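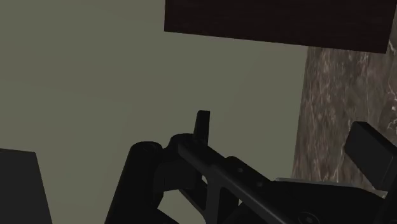
Close up with the gripper in one of our simulated kitchens.

About us

Hi, I'm Saimi Mustonen, and together with Frauke Weidemann I run Pridmont. We're a small company in Surnimthorpe, and what we do all day is write the rules that other people's robots get tested by. If you're building an arm that's supposed to work in a kitchen, sooner or later someone will ask you how you know it behaves itself, and that's usually when our phone rings!

We didn't set out to be rules people. Frauke used to inspect elevators, and I wrote training manuals for packaging lines (mostly the pages everyone skips). We met at a safety workshop where the two of us spent the whole lunch break arguing over what "the robot has let go of the object" means. Is it when the fingers start to open? When nothing's touching anymore? When the thing is sitting still on the table? We each had a different answer, and so did everybody else at the table. By the time coffee came around we had a page and a half of notes, and those notes are more or less chapter one of our handbook today.

The handbook is called Requena, after the street our first office was on, and it has 139 rules in it now. Some are a single line. The one on releasing an object is still the longest, and I still think Frauke's version is a bit too strict.
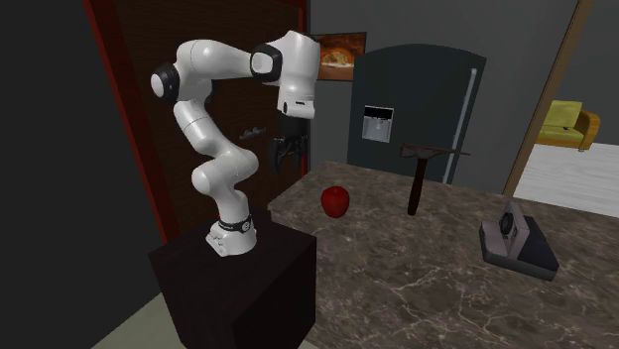 We do nearly all of our drafting in simulation. A rule that sounds perfectly sensible in a meeting can fall apart the minute you try to apply it to an apple and a hammer on the same counter, and I'd much prefer to find that out on a screen. So every new rule gets run 300 times before it goes in the book, with things moved around between runs. If two of us watch the same run and can't agree on whether the rule was followed, the wording goes back to whoever wrote it. That's usually me.

People ask what kind of rules we mean, so I'll give you a few of the ones we get the most mail about.

Write the starting position down before you start. I know, I know. But you'd be amazed how many test reports we get where the arm's first pose is "normal."

Decide what counts as contact before the first run, and don't change it halfway through the week. If a light brush against the counter is fine on Tuesday, it has to be fine on Friday too.

Keep every failed run. Keep them in the same folder as the good ones, with the same kind of file names, so anyone reading the results later sees the whole lot together.

Never reset by hand without logging it. This goes for simulated scenes as well, where it's so easy to nudge something back to its spot and forget you did it.

Leave 15 minutes at the end of a session for notes. We put this one in after a client's team showed us a whole month of runs with no comments at all, and they couldn't remember why half of them had been stopped. 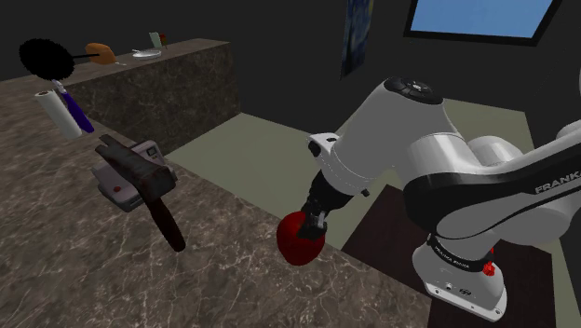
Reach is the other thing we get into long discussions about. How close may an arm come to its own base? What should it do when one object is lying on top of another, and it's been told to fetch the one underneath? We've got a working draft on cluttered counters that we call Prunddale, and we opened it for comments in May. The replies have been great (and long, some of them!). We're reading all of them, so please be patient if you haven't had an answer yet.

As for how we work with clients, it's pretty simple. You send us your test plan, we mark it up, and then we get on a call and go through it line by line. We don't sell robots or software, and we don't take a fee from anyone who does for recommending them. If your plan is already in good shape we'll tell you so and send you a very small bill.

We also teach. Our introductory course runs over 2 days, and it's meant for the people who really sit with the machine: operators, test engineers, students, the new hire who's been handed the keyboard. You don't need to know how to program. Bring a test report you're not happy with, and we'll spend the second afternoon rewriting it together.

Want to argue with us about what "letting go" means? Use the contact form and put "release" in the subject line. Frauke answers those personally.

Page last updated 14 July 2025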